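August, after eleven in the evening

I came home late and I want to write this down before I sleep, because tomorrow I will remember only half.

We are still comparing the two sets of fingers, the Skamen and the Peser. In spring I believed it would take one week. Now it is my third notebook. The task stays the same for both: one white T-shirt, two arms, fold it until it is a rectangle somebody would accept in a drawer. Rianne Hoekstra made the rule that we do not change the shirt and we do not change the cloth under it, also when we are tired of looking at them. I am very tired of looking at them. 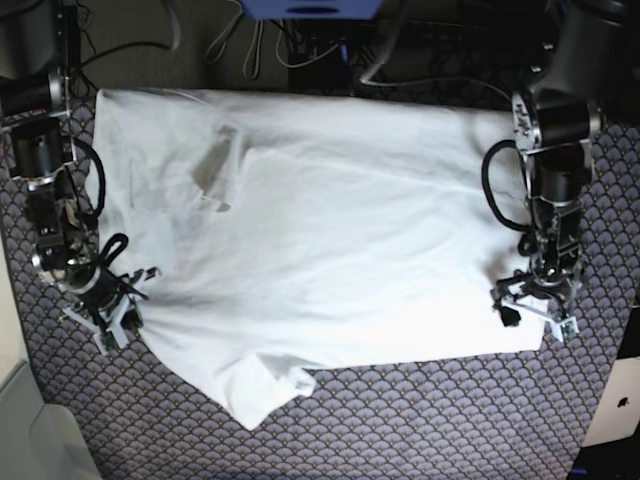 The morning went to the controller. Hägglund sent new settings for the wrist motors and I loaded them before I had coffee, which was a mistake. I typed 1,000 in the field where it should be 500, and both arms became nervous, like a person who holds a cup too full. I found it after one hour. Rianne was kind about it. She said only "check the other side also", and of course the other side was wrong too.

After lunch it went better. I have now 1,545 grasps in my table, and 1,128 of them I marked as good. I do not trust all of these marks. When I look at my own notes from the first days, I was more generous than I am now – a corner that slipped a little was still "good" for me. I should go back and mark them again with the same eye, but this is boring work and I keep finding other things to do.

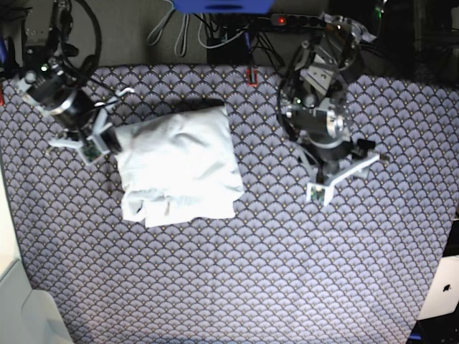
What I still cannot decide is how hard to press down before closing. If the finger stays too high, it takes nothing. If it goes too low, it takes the shirt and the cloth below together, and then everything moves and the run is lost. Jernisa wrote in their manual one sentence about thin fabric, and this sentence is "adjust as needed". I read it aloud to Rianne and she laughed so much that she had to put down her sandwich.

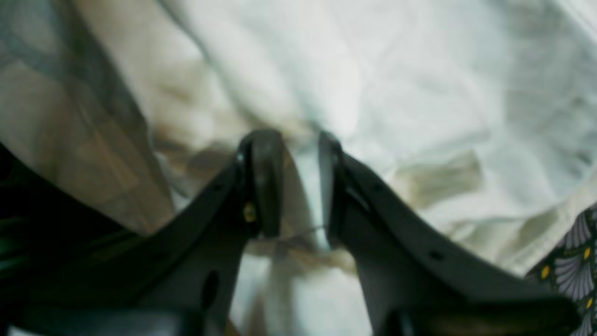
Rianne wants to spend more money on the wrist cameras, and I was against it until today. From the top view I can see the shape of the shirt very well, but not what happens between the fingers. In the wrist view there is a thin grayish thread stretched across the gap, just under the two pads, and I would never have seen this from above. The fabric behind is out of focus, so for wrinkles it does not help me much. Still, for the pads it is worth something. I told her she was right and she wrote the hour on the whiteboard.

For the arms themselves I have no complaint this week. I would like shorter cables, but I say this every month and I also do nothing about it every month.
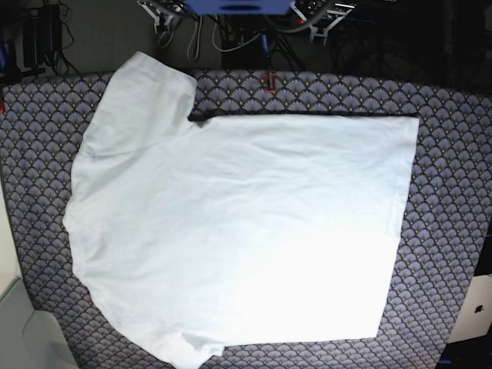
The shirt half folded, with the right part square and the left part still loose.

For tomorrow: put the correct value in both fields, ask Hägglund if the old settings can be kept in a separate file, and begin again with the marks from notebook one. Also buy bread. I forgot it today and had crackers for dinner, with the last of the cheese.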